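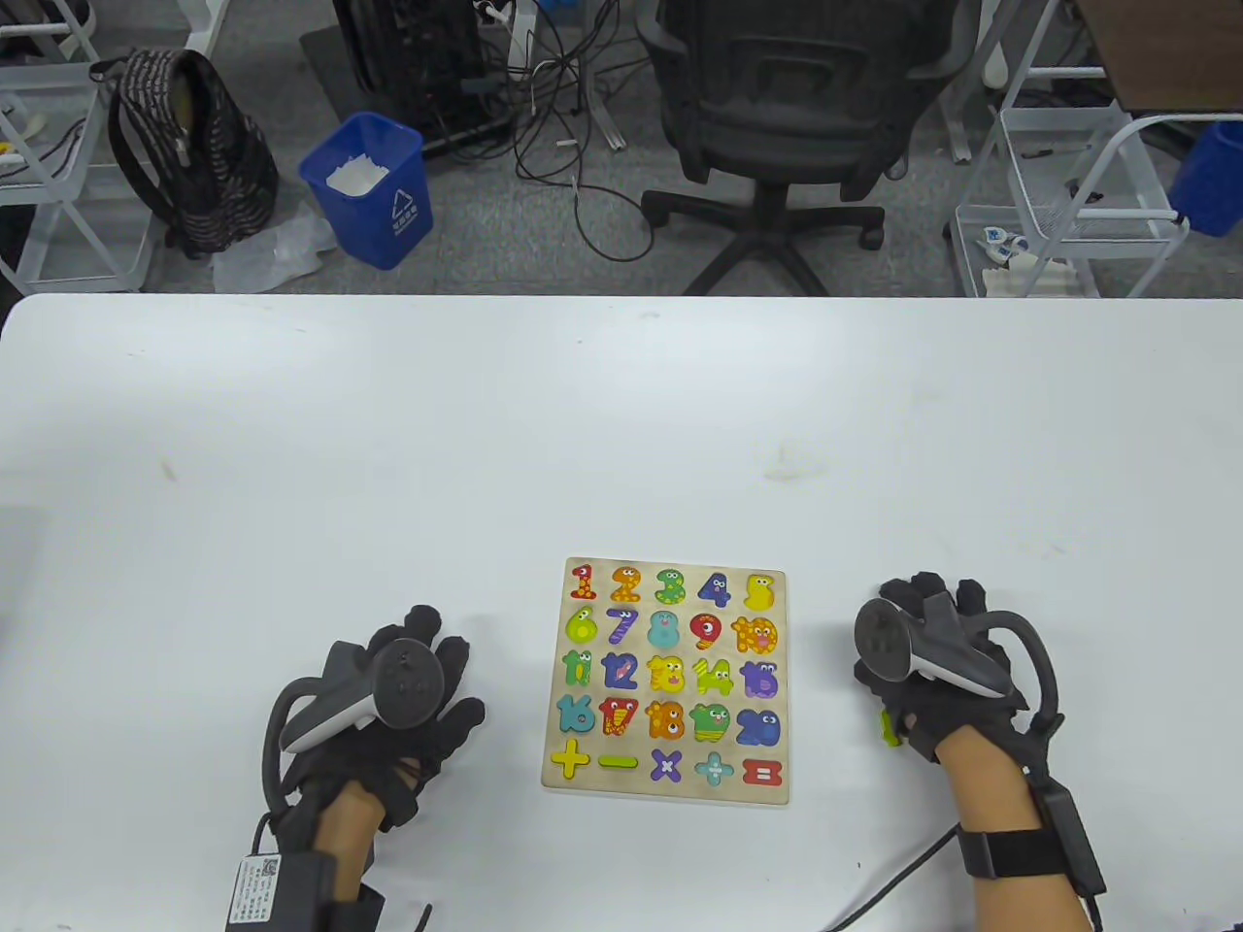
A wooden number puzzle with five rows of colourful pieces.

Learn > Numbers > Why do we count in tens?

Print this page | Send by e-mail

Look at your hands. How many fingers do you have, if you count the thumbs too? Most people have ten, and this is probably why we count in tens.

When we come to ten, we have no new sign for it. We write a 1 and a 0. The 1 means "one ten" and the 0 means "nothing more". In 13 there is one ten and 3 ones.

Not all people counted so. The Maya, in Central America, counted in groups of 20 – perhaps they used their toes as well! Already 2,000 years ago, people in that part of the world wrote numbers with dots and bars. A dot was one and a bar was five. Can you write 13 like this? You need 2 bars and 3 dots.

Try it at home with buttons and small sticks. How would you write your age?

Text: Jonas Auer

We use cookies to make this site work better. OK | Settings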